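Kitchen robot in Graren learns from toy food

The Starken workshop in Graren has started to record examples for a robot that should one day help with simple kitchen work. The project is called Lis, and its first stage began in October. Until now 235 recordings have been accepted. The plan is to reach 600 before the first version of the learning system is trained.

A recording is a short piece of work, done by a robot arm while a person guides it from a controller at the side of the room. The arm picks up a toy strawberry and puts it in a bowl, for example, or it moves a slice of orange to a plate. The system stores what the cameras see together with every movement of the arm and the gripper. Later, a computer program will study all the recordings and try to do the same tasks without a person.

The workshop has written a list of 20 tasks for this stage. Most of them are very small. Some need only one movement, such as lifting the banana and laying it down in another place. Others have two or three steps, and the most difficult ones include the toaster oven, where the door must be opened before anything can go inside. The tasks with the oven were moved to the end of the plan, after the first attempts took too much time.

Each task is given to the operator as one sentence in everyday language. The same sentence is saved with the recording, so that the program can connect the words with the movement. Two operators share a session and change places after 20 recordings. The person who is not guiding the arm reads the sentence aloud, watches the table and writes down if the result can be used.

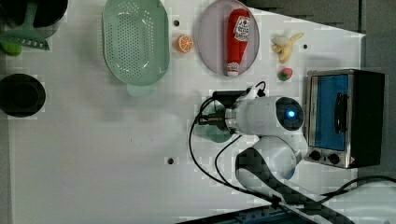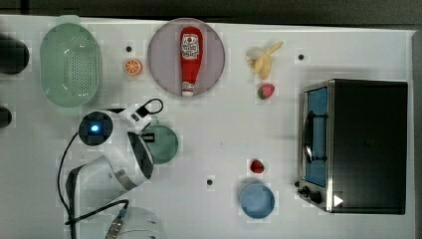
Recording for the Lis project in Graren, with the ketchup bottle on its plate and the toaster oven at the right side of the table. The second strawberry and the light blue bowl are in the lower picture.

According to the team, the arrangement of the table is an important part of the work. If the strawberry is always in the same place, the program can learn the place and forget about the strawberry. For this reason the objects are moved between the recordings, sometimes only a little. Things which have no role in the task also stay on the table, because in a real kitchen there is always something in the way.

The position of the arm at the beginning is changed too. In the first days every recording started from the same position, and the team decided later that these examples were too similar. They were not deleted, but they are kept in a separate folder and they are not part of the 235.

Toy food was chosen for practical reasons. It keeps its shape after many hours of use, it can be washed, and it can be bought again in the same color. The workshop has also tried some real fruit, but the strawberries became soft before lunch and the results could not be compared with those from the morning. Real food may return in a later stage.

The recordings are checked by Gavudano, a small company in the same building that prepares data for machine learning. Its employees look at each recording from the beginning to the end. They mark the moment when the gripper closes on the object and the moment when it opens again. They also check that the sentence is correct. If the operator was asked to move the banana and moved the orange slice, the recording can still be used, but only with a new sentence.

A failed attempt is not always thrown away. When the object slips and the operator picks it up again, the recording is kept and gets a special mark. The team believes that such examples can teach the program how to correct a mistake. How many of them are useful in one collection is still an open question, and the two partners do not fully agree about it. Gavudano would like to have more of them. Starken prefers to finish the clean examples first.

Speed is another point of discussion. A new operator moves the arm slowly and stops often, and the program may copy these stops. An operator with much experience is fast, but sometimes goes so near to the other objects that a small error would push them away. New operators now practice for one full session before their recordings are accepted. They are asked to move in a calm way and to avoid corrections which are not needed.

Light has also caused some extra work. The room has windows on one side, and in the late afternoon the sun reaches the table. For the first weeks the blinds were closed during all sessions. Now they are open for a part of the day, so the collection has both kinds of light. The time of day is saved with each recording, and the team wants to compare the two groups after the training.

When the collection has 600 recordings, the program will be trained and then tested at the same table. The first test will use the objects that it already knows, in new positions. The second test will use toys that were never on the table during the recordings – the team keeps them in a closed box until then. A task will be counted as done only if the object is in the right place and the gripper has let it go.

Starken has not given a date for the tests. The workshop says that the number of accepted recordings changes much from one session to the next, mostly because of the time which is needed for preparing the table. A short report about the first stage will be published on the website of the project, together with a part of the recordings. Schools and companies from Graren can ask for a visit during the morning sessions. Groups should be small, as the room has little space beside the table.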